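Subject: Re: [farina-bakers] Starter gone sluggish, and a question about rye

On Saturday a member wrote:

> My starter used to double by lunchtime and now it barely
> moves. Same jar, same Farina whole rye, same spot by the
> stove. I feed it every morning. Is it dying? And does anyone
> on the list still keep rye in the pantry, or does it all go
> in the freezer these days?

Hello all,

Please don't throw it out! Mine did exactly this the first winter after we moved to Hestent, and I moped over it for most of January before it dawned on me that the new kitchen was a good deal colder than the old one. A starter is very forgiving. It slows down when it's chilly or underfed, and it perks right back up once it's comfortable again.

What I would try is a smaller carryover and a bigger meal. Keep 30 grams of the old starter, stir in 30 grams of rye and the same of lukewarm water, and find it a warmer corner for 3 days or so (the oven with only the light on has always worked for me, as long as you leave a note on the door — ask me how I know). Feed it morning and evening for that stretch instead of once a day. It may smell a bit sharp at first, like nail polish remover, and that should fade as the feedings catch up.
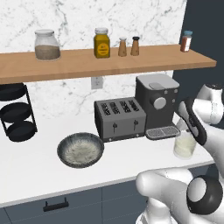

As for the rye, I'm a pantry person through and through, but I buy small. The mill shop at Drunier will sell you a little bag if you ask at the counter, and I go through one in a couple of weeks. Anything beyond that goes in the freezer, double bagged, and I let it come back to room temperature before I open it so it doesn't pick up damp. Whole rye has all its oil still in it and does turn in the end. If it smells like old crayons, give it to the compost.

One more thought — did your flour come from a new batch? I had a sack of the Skikix once that my starter plainly disliked, and it sulked for 14 days until I switched back. I never did find out why.

Do write back and let us know how it does. I have dried flakes of mine in an envelope and would gladly mail you a spoonful if the worst happens.

Warm wishes from a floury kitchen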